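Vundik gripper back in daily use after pad and pivot overhaul

The hand-held gripper at the Goseck workshop in Istenau has come through its biggest overhaul so far and is picking up household bits and pieces again, a good deal more smoothly than before. The tool, known to everybody in the building as the Vundik, spent most of March in pieces on Lộc Quan's bench. It went back together with new finger pads, cleaned pivots and a setting-up routine short enough to fit on one side of paper.

For anyone who hasn't followed the project: the Vundik is a two-fingered gripper that a person carries about and works by hand, while its camera records what the fingers are doing. The recordings are then used to teach a robot arm with the same fingers how to do the same job. There is no arm at all during the recording, so the tool can go wherever a person can go, and that includes ordinary bedrooms, with all the soft, lumpy and patterned surfaces you get in them.

It also means the tool takes a fair bit of punishment. By the time Lộc took it apart it had 3338 recordings behind it, all on the same set of pads, and it had started to let go of things. Small smooth objects were the worst. A bottle would be lifted cleanly, travel halfway to wherever it was going and then start to turn between the fingers, very slowly, until it was hanging at a slant.

"You blame yourself first," says Haruna Yokoyama, who did much of the recording over the winter. "I thought I was getting tired. Then I swapped hands and the bottle turned the same way, every single time, and I thought, right, it's the tool!"

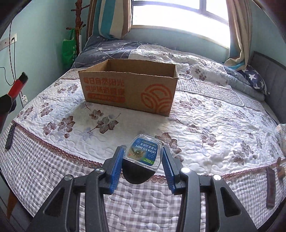
She was right. When Lộc set the fingers closed against a lamp, light came through on one side near the tip and none at all further down. The pads had worn unevenly, and the pads were only half of it. One of the pivots had worked stiff with fluff, so one finger was arriving a moment after the other and giving whatever was between them a nudge before the grip closed.

The fluff is a story in itself. Bedding sheds far more than anybody had reckoned with, and Lộc has kept a small ball of what came out of the joints in a jar on the windowsill, where visitors are invited to admire it. He has since added a soft brush to the kit bag. The joints are brushed at the end of every session before the tool goes back in its case, and the pivots get opened up only if the fingers fail what he calls the paper check.

The paper check is lovely in its simplicity. A strip of till paper goes between the closed fingers at the tip, and is pulled gently. Then it goes in at the middle and is pulled again, then at the root. If the drag feels the same in all three places the pads are sitting square. If it slips out easily in one of them, the pad on that side comes off and is seated again. Dragica Softić, who writes up the workshop's procedures, timed herself doing it and found she could get through the lot before the kettle boiled.

Fitting the pads is fussier. The ribs have to run straight across from one another, or an object with flat sides will rock as it is lifted. On the first go Lộc had one pad a hair too low, and the whole grip felt wrong in a way he found hard to put into words. He took it off, cleaned the finger, let it stand overnight and did it again. The second attempt has stayed put.

The screws came next, and here the team had a proper argument. Lộc likes them snug. Haruna likes a touch of play, and says a gripper done up hard makes her wrist ache by lunchtime. They settled it by trying both on the same handful of objects, and the winner was somewhere in the middle: tight enough that the fingers don't waggle when the tool is shaken, loose enough that they fall open under their own weight when it is turned upside down. A dab of marker across each screw head now shows at a glance whether anything has crept round during a session. It is the cheapest improvement of the whole overhaul and quite possibly the best.

With the mechanical side done, the tool still had to be set up from scratch. The camera's view shifts slightly whenever the fingers are rebuilt, and old recordings and new ones have to agree about where the fingertips are. Snežana Zupan looks after this part. She opens the fingers wide, closes them fully, does it again at half speed, and compares the result with a stored set from before the overhaul. If the fingertips land in the same place she signs the sheet. The first two tries after the rebuild were off, and the cause was a camera mount that had been put back with a washer missing. The washer was found in the turn-up of Lộc's jeans.

After the bench work comes the part everyone enjoys, which is taking the tool out and picking things up with it. The test objects are deliberately dull: whatever is small, lies about in a home and has an awkward shape. Eye drops, a lighter, that sort of thing, with an open cardboard box on a bed to aim for. A bed is a tough place to start from. The surface gives when you press on it, things lean over as soon as they are let go, and a quilted cover has just enough of a slope in each dimple to tip a narrow bottle over.

"On a desk I can be lazy and come in from any direction," says Haruna. "On a bed you have to think about where the thing is going to lean before you close your fingers. I love it, it's like a tiny game of skittles in reverse."
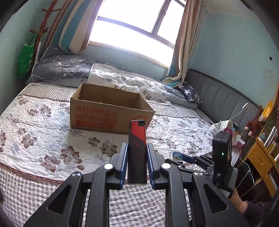 The status light on the housing got some attention too. It used to come on as soon as the tool had power, and twice over the winter that led someone to work through an entire session under the impression that it was recording. Fatos Stojanovska, who looks after the electronics, has changed it so that green now means the tool is ready and has passed its own start-up check. If there is no green, the person holding it stops and looks at the cable first. It is nearly always the cable. Fatos has moved the strain relief further down the handle so that the plug no longer takes the tug every time somebody turns to the right, and he has put a spare lead in the case with a knot in it, so that it can't be mistaken for the old one.

The results so far are very cheering. Since the rebuild the Vundik has made 1026 recordings, and the old slow turn has shown up in 7 of them. Snežana went back through every one of those and found that they all came from a single afternoon, when the brush had been left at the workshop and the joints hadn't been done. She has pinned the list up next to the case. The brush is now on a string.

There is more to come. The workshop's robot arm, a Karagiannis that lives in the back room of the old dairy (built in 1960, and draughty with it), is due to be fitted with pads from the same batch, so that what the hand-held fingers feel and what the arm's fingers feel are as close as can be managed. Lộc would like to do both sets on the same day, with the same cleaner and the same overnight wait. Dragica has already written the sheet for it and is looking for somebody to try it out who has never fitted a pad before, on the grounds that everyone at the workshop now knows too much to spot a missing step.

The one question still open is how often the pads ought to be changed. Lộc's first thought was to go by the number of recordings, but a session with cloth and a session with hard plastic wear the ribs quite differently, and Haruna reckons the paper check will give plenty of warning by itself. For now they are doing both. The check is done each morning, the result goes in a notebook, and by the summer there should be enough pages in it to see which of them was right.

The setting-up sheet can be had from Dragica at the workshop, and she is happy to send it to other groups who work with hand-held grippers. She asks only that anyone who finds a mistake in it lets her know. One has been reported already: step four told readers to tighten the left screw, and didn't say whose left. The corrected version says to hold the tool with the fingers pointing away from you.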